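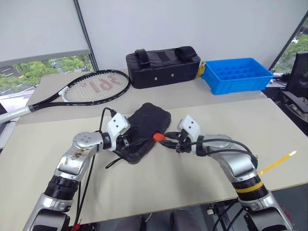
How much should a student team set aside for a two-arm robot bench in its first year, beyond the arms themselves?

Our answer is $741, and we would ask for all of it at the start of the fall term. We got to that number the slow way, by writing down every purchase and every thing we had to borrow, and then going back over the list to see what we would do differently.

The department already owned the arms when we started, so for the first few weeks we believed our budget was going to be very generous. Then we began choosing tasks. We wanted the arms to handle connectors, cables, bags and ordinary tools, and it is surprising how quickly a list like that adds up (and how many evenings you can spend arguing over a plug!). Our first plan had $300 for objects and fixtures, $170 for cables and adapters, and the rest for spares, meaning mostly gripper fingertips and fasteners.

The fixtures money went fairly well. We bought clamps and bins from Flumthorpe, who were patient with our many emails and let us swap one order for a smaller size. We had also asked for a quote from Laitinen, and their clamps were nicer, but the shipping would have eaten a good part of what we had left, so we kept their catalog page in the binder for next year's team.

Cables were where we guessed badly. A cable that reaches from the controller to the arm when everything is parked may be too short once the arm stretches across the table, and we ordered two of our extensions twice for exactly that reason. Please measure with the arm at its farthest reach, and add some slack for the bend at the wrist. 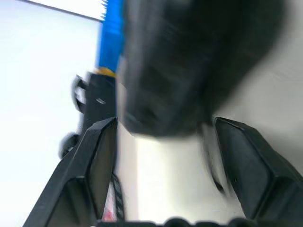
Spares deserve a longer paragraph than we gave them in our proposal. We had thought of fingertips as something you buy once, and our advisor gently told us to think of them more like pencils. We now suggest ordering 2 full sets in September along with everything else, from Zestberg if they still carry the same fit, so that a worn pair never holds up a demo. Delivery for us ran into the middle of midterms, and that was a long, quiet stretch for the project.

We also want to mention the Zirkholm storage cabinet, which we requested, were turned down for, and still think about fondly. Without it we share shelves with two other courses, and a little of each session goes to finding things. If next year's team has anything left over in the spring, we would put it there first.

The full purchase list is in Appendix B, with the order forms behind it. The quotes expire at the end of the term, so please ask for new ones before you copy our prices.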